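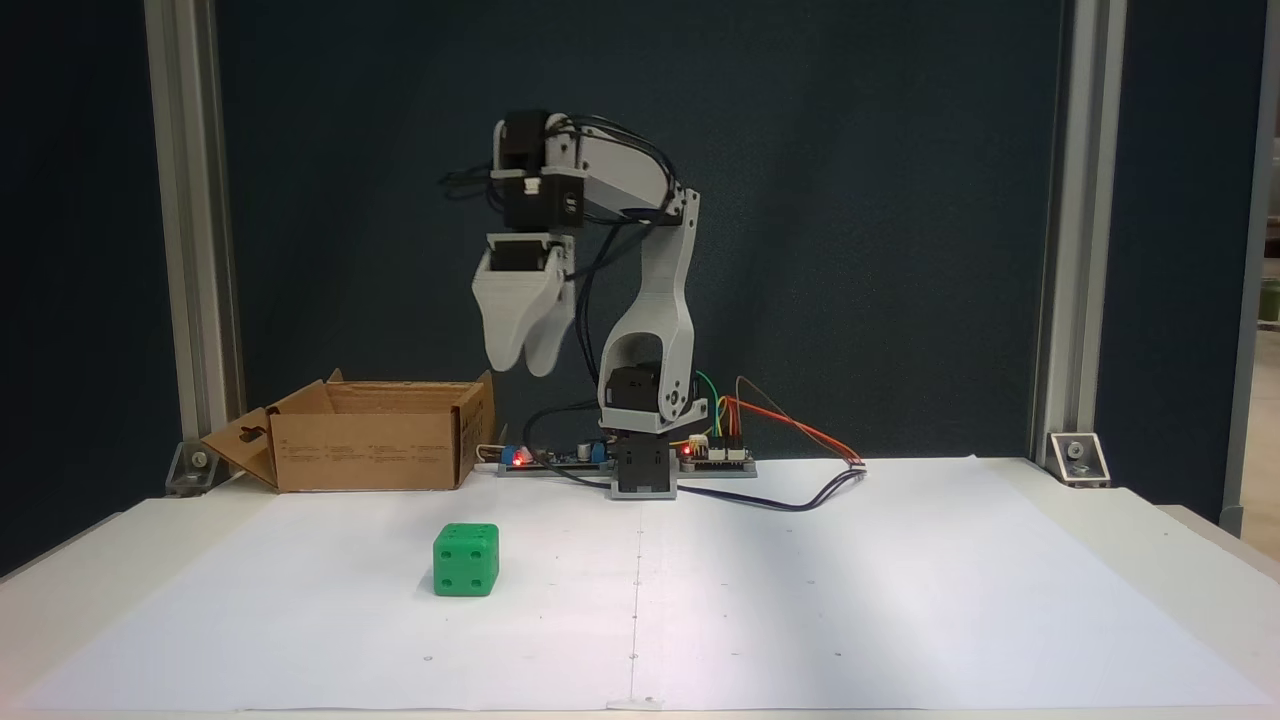 The small arm on its table, with the green cube and the box it goes into.

Progress report, October: the packing bench project at Skirnlow

Hi all at the Jultico fund,

You asked for something short and readable this time, so I'm writing it the way I'd tell it to you over coffee. The numbers and the receipts are in the spreadsheet, as usual.

Quick refresher for anyone who joined the fund over the summer. Skirnlow packs board game parts for other companies: dice, counters, little plastic houses, that kind of thing. Most of it gets picked up by hand and dropped into a carton, all shift long. The grant pays for us to find out whether a cheap arm can take over some of the single-piece picks, and (this was your condition, and a good one) what that does to the jobs of the people who do them now.

The arm we're working with is the little white one, 3D-printed parts with black servos at the joints. The crew named it Pop in the first week and the name has stuck so hard that it's now on the rota. It has two wide rounded fingers and it is not fast! A person on our line beats it easily and will go on beating it for a good while yet. We knew that going in. What we wanted from this stage was one simple job, done over and over: pick up a big die, put it in an open cardboard box, start again.

We set ourselves 100 tries per round and did 3 rounds. The first was rough. Pop kept closing its fingers a touch early and nudging the die across the paper, and I spent most of an afternoon putting it back. For the second round we slowed down the last part of the reach and that helped a lot. The third was the first one I'd have been happy to show a customer, although it still gets muddled when the die sits right up against the side of the box. We're leaving that problem alone until the new year and keeping a gap between the two for now.

The dark blue panel behind the table was money well spent, by the way. Before we put it up, people walking past were throwing off our results, and everybody was tiptoeing around the bench as if there was a baby asleep. Now they just walk by.

On to the people, the part I'd most like you to read.

Two packers have been trained to run the bench. They each do 30 minutes at a time and then go back to the line, and that was their own idea – they found that watching an arm work is tiring in a different way from packing. I'd planned on half a shift each. I was wrong, and I'm glad they said so early. They start the rounds, reset the die, write down every miss and say in plain words what went wrong. Their notes are better than mine. "Came in too low and shoved it" tells me more than a column of codes, so we've dropped the codes from the log sheet.

Both of them get the higher bench rate for that time. I had to argue for it a little, and I'd like the fund to know that Skirnlow agreed to keep paying it when the grant ends.

The rest of the crew are mixed, and I don't want to paint it any rosier than it is. Some people stop to watch and ask good questions. Others have told me flat out that they see where this is headed, and they'd like a promise in writing about hours. We held an open session on a Tuesday before the late shift, and that was what nearly everyone wanted to talk about. Management has said no one's hours get cut because of the trial. The written version is still being drafted. I've asked for it before we start the next stage, and I'd be grateful if you asked too – it carries more weight coming from you.

One thing I didn't expect is how much people have to say about the packing job itself. Once the packers had to explain a pick to a machine, they started pointing out what's awkward about doing it by hand: tables at the wrong height, cartons with flaps that snag your sleeve. We've raised 2 of the hand tables already. It cost next to nothing and I've had more thanks for that than for anything Pop has done.

Money: we're under on parts and over on training time. I'd like to move what's left in parts across to training, if you're fine with that. The parts from Zasov came late but they did come, and we have spare servos in the drawer.

Next up is smaller pieces, then two kinds of pieces going to two different boxes. I'd also like to train more people on the bench, starting with a couple of the doubters if they're willing. You're welcome to come by and try it yourselves. Late mornings are best, when the line is quieter, and please wear closed shoes.

Talk soon,
Project lead, packing bench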